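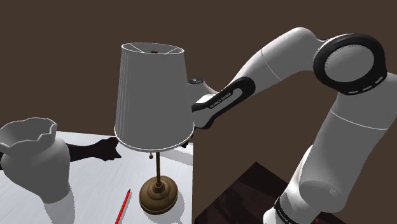 # Chapter 7: Lighting the Work Surface

Light falling on a desk is measured in lux. The value depends on the output of the source, its distance from the surface, and the angle at which the light arrives. Doubling the distance from a small source cuts the light to one quarter.

Color is treated separately. A lamp rated at 4000 kelvin gives a neutral white; lower ratings look yellow, higher ones blue.

Section 7.1 defines the units. Section 7.2 works through the Swanson reading room, where Hacer Yazıcı measured 608 lux at desk height — more than the room's design called for. Glare is left to Chapter 10. Readers should know how to use squares and cosines before starting.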